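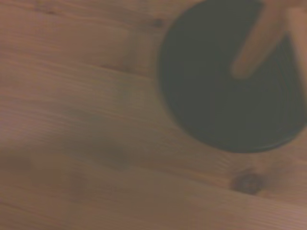
Meller cuts arrangement fee on fixed-rate remortgages

18 July 2024

Meller has reduced the arrangement fee on its two-year and five-year fixed-rate remortgages from £794 to £295. The change applies to applications made directly and through the broker network Flutel. Interest rates are unchanged.

The fee can be paid upfront or added to the loan – in the second case interest is charged on it for the full term. A separate £50 transfer charge still applies on completion.

Skida, which lends under the same licence, will review its own fees in September.

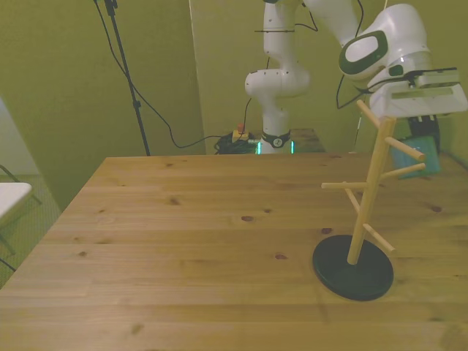

Does the lower fee apply to applications already submitted?

Only where no formal offer has been issued. Borrowers holding an offer keep the terms stated in it.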